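**Ticket: teleop pusher drifts / stalls during block demos, Urness cell**
Opened 2023-07-08. Status: open, workaround in place 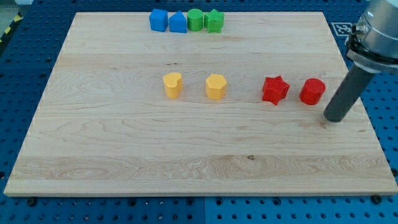

*Board with the eight blocks, pusher tip off the red cylinder, lower right.*

Problem: teaching push tasks by remote control. Operator moves the hand controller, rod follows fine for a while, then lags and jumps. Demo is junk after that. Replay copies the jump faithfully, of course.

Setup
- controller software: Zestico teleop, stock config
- recorder: Gendetix logger, same PC
- pusher: long gray rod, rounded tip
- task prompts like "push the red star to the yellow hexagon"
- tip height locked, operator only gets x/y

**Log**

First thing, restarted everything. No change. Jump came back on the second demo.

Swapped controller batteries. Nope.

Pulled the logs. 1,598 demos recorded for this task set so far, 830 with no gap in the command stream. The rest have at least one. Way worse than I thought, I figured it was a handful.

Gaps look the same every time: commands stop, arm holds, then a burst comes in all at once and the arm tries to catch up. So not the arm. Arm does what its told.

Checked tag calibration, since someone will ask. Marker on the pegboard past the back corner reads ok, board hasn't shifted against it. Did not touch the board bolts, please dont either.

Tried hand guiding instead. Arm in free drive, hold the wrist and push the block myself. No jumps, trajectory is smooth. Two problems though: my arm ends up in the overhead view, and the height lock doesn't apply in free drive so the tip dips and scrapes the wood. Not usable for the Palaniappan set, they want clean views. Fine for a sanity check.

Back to teleop. Turned off live video preview on the recorder. Gaps mostly gone! 36 demos in a row, 5 with a gap. Still not zero, but big difference.

Turned preview back on to make sure. Gaps back right away. Off again.

**Best guess**
Preview and command stream are fighting over the same network port. Recorder wins, controller queues up, then dumps the whole queue.

**For now**
1. Preview OFF when recording. Watch the board directly.
2. If the rod hesitates, let go of the stick and scrap the demo. Don't try to save it.
3. Reset the blocks before the next one, star and cylinder shapes esp. They end up near the edge and the rod cant get behind them.
4. Free drive demos go in a seperate folder, do not mix.

**Still to do**
- second network card for the recorder PC, requested
- ask Zestico if stale commands can be dropped instead of queued
- script to flag gaps on save so we stop finding out later
- decide what happens to the old demos with gaps. Trim or redo? I vote redo but thats most of August

Leaving open til the card is in.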